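Setting up the Clader cell in the simulator

This page covers the letter-cube cell as we run it for the Fendura project. It assumes you already have the Grallness package installed and can open an empty room with a floor and one wall. Allow an hour the first time. After that it goes quickly, and most of the work is checking.

Load the room first, then the table, then the arm. If you load the arm before the table it takes its height from the floor and you will have to start again. The board and cubes come last, once the arm is standing still in its rest position.
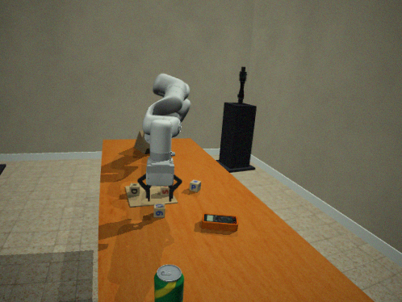 Step 1: Hand and working height

Bring the hand over the board with the fingers open and pointing straight down. Lower it slowly until the tips are close to the surface, then stop and save that height as "low". Do not save it from the number in the side panel. The panel shows the wrist height, and the fingers hang well below that.

Open and close the fingers twice at this height. If a tip sinks into the board, raise the hand a little and save again. A cube that gets pushed into the board will jump when the run starts, and it may end up on the floor.

Step 2: Mounting plate

Switch to the high camera and look at the base. The arm should sit flat on its square plate with no gap between the two. The plate is allowed to be turned against the table – ours is – but the turn has to be entered in the cell file as well. If it is only changed on screen, the arm will reach for the right spot in the wrong direction.
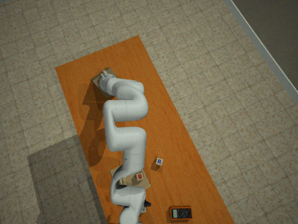
High view of the arm, with the mounting plate near the far end of the table.

Lock the plate once the angle is right. Then send the arm out over the table and back to rest, and watch the elbows on the way. The joint limits that come with the Öztürkmen arm file are wider than we want, so use the ones in the cell folder. Kamala Thomas keeps that folder up to date and last changed the limits in September.

Leave the multimeter on the table. It has its own collision shape, and the planner needs something to go round.

Step 3: Light and shadows

Set the lamp before you check the close camera. The arm throws long shadows, and they move a good deal with small changes of lamp angle.

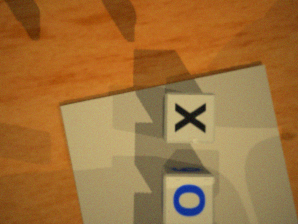
Start with seed 3797, which gives a layout we know well, and run 14 trial picks. Keep the log open while they go. A missed pick with error 102 means the cube was not found, so go back to the lamp. Error 886 means the hand stopped early, and the usual cause is a "low" height saved too high.

Change one thing at a time between runs, and write it in the notes box before you press start. When all the trials finish without an error, save the cell under a new name and leave the old copy where it is.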